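Produce swap at Merow community kitchen moves to Monday evenings

The weekly produce swap at the Merow community kitchen will move to Monday evenings in February and will run from a larger room on the ground floor, organizers said this week.

The swap lets people leave fruit and vegetables they will not get through and take home something else. It is free and there is no sign-up. Produce is set out in baskets and on the white tables.
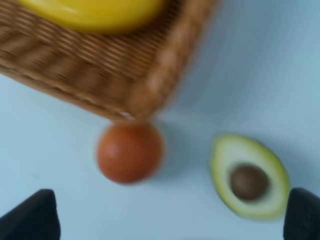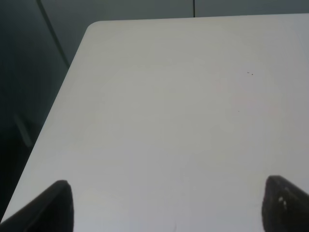

The change follows a busy fall. The kitchen logged 622 visits to the swap between September and the end of the year, and 2,182 pounds of produce changed hands in that time. Saturday mornings had become crowded, according to a notice sent to members, and the line often reached the stairs before the doors opened.

Under the new schedule, drop-off starts at 5 p.m. and the swap itself opens 30 minutes later. Doors close at 8 p.m. People who can only come on the weekend may still leave produce in the hallway on Saturdays before noon, but nothing will be handed out then.

Whole fruit and vegetables of any kind are accepted, as are fresh herbs. Anything already cut has to be left at home — the kitchen has no cold storage on the ground floor — and so do cooked dishes and opened jars. Eggs are still not accepted.

Visitors are asked to bring their own bags. There is a limit of 3 bags per household until 7 p.m., after which whatever is left may be taken freely. Lehner, the farm shop on the road to Ustine, will collect the remaining scraps for compost on Tuesday mornings.

The ground-floor room was used for storage until last summer. It has been repainted and has a step-free entrance from the parking lot, something the upstairs room lacked. The kitchen's cooking classes are not affected and will stay upstairs.

A second swap in Ustine is under discussion, but no location has been chosen. The Merow kitchen expects to post an update on its notice board before the end of spring.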